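Comment plier les petites serviettes pour qu'elles restent en place dans un tiroir ?

Question posée dans Maison et linge – 393 vues – 3 réponses

Bonjour à toutes et à tous,

Je m'excuse d'avance pour mes fautes, le français n'est pas ma langue maternelle. J'habite depuis le mois d'août dans un logement plus petit et je n'ai plus d'armoire pour le linge, seulement une commode Cemer avec des tiroirs qui font 13 cm de hauteur à l'intérieur. Je dois y ranger les serviettes des enfants et les torchons.

Je plie toujours sur la table blanche de la cuisine, car le lit est trop mou. Je commence par mettre le tissu à plat, et ensuite je prends le bord pour le ramener.
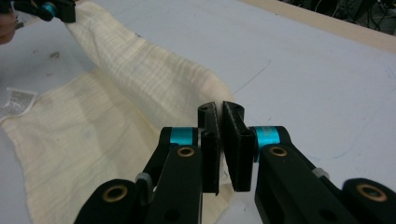
Mon problème vient après. Si je plie en carré, la pile est trop haute et le tiroir ferme mal. J'ai donc essayé de faire une bande longue et étroite, que je voudrais ensuite rouler ou replier en trois. Avec la serviette crème qui a des dessins, la bande est assez épaisse, et le bout devient rond et un peu gonflé.
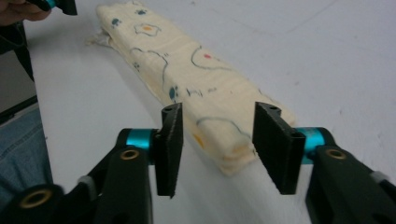

Quand je la mets debout dans le tiroir, elle s'ouvre au bout de deux jours. Est-ce que je dois plier plus serré ? Ou est-ce que le tissu est trop doux pour cette méthode ? J'ai aussi un tissu blanc, épais, qui se froisse beaucoup et pour lequel je ne sais pas du tout comment commencer.

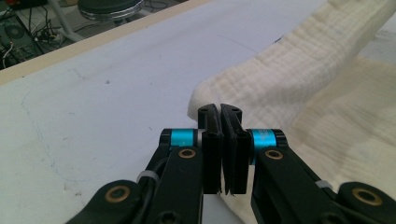 Réponse 1 (acceptée par l'auteur de la question)

Bonjour. Votre bande est une bonne idée, mais je pense que vous la faites trop étroite trop tôt. Je vous propose cet ordre :

1. Posez la serviette à plat et lissez-la avec la main, du milieu vers les bords.
2. Ramenez un grand côté jusqu'aux deux tiers, puis l'autre par-dessus.
3. Appuyez pour chasser l'air.
4. Pliez la bande en deux, en laissant un doigt de distance au bout, puis encore en trois.
5. Mesurez. Pour votre tiroir, le paquet debout doit faire 12 cm au maximum.

Le paquet doit tenir debout tout seul sur la table. S'il tombe, recommencez à partir du point 4. Dans le tiroir, il faut aussi que les paquets se touchent – un tiroir à moitié vide, cela ne tient jamais. J'utilise des séparateurs Sondex, mais une boîte à chaussures coupée convient aussi.

Pour le tissu blanc froissé, secouez-le deux ou trois fois, étirez les coins et donnez un petit coup de fer. Un tissu fin garde bien le pli quand il est repassé.

Réponse 2

moi je roule tout et je mets un élastique, 10 secondes et c'est fini

Réponse 3

Bonjour, je ne suis pas tout à fait d'accord avec le repassage pour les serviettes douces, car chez moi elles boivent moins bien après. Pour le tissu fin, oui, sans problème. J'ai acheté chez Margaritis un panier bas et j'y pose les serviettes à plat, cela va plus vite avec des enfants. Est-ce que quelqu'un sait si les boîtes Grultora entrent dans les tiroirs Cemer ?

Commentaire de l'auteur de la question

Merci beaucoup. J'ai refait les serviettes avec la distance d'un doigt et le tiroir ferme. Pour les boîtes, je ne sais pas, désolé.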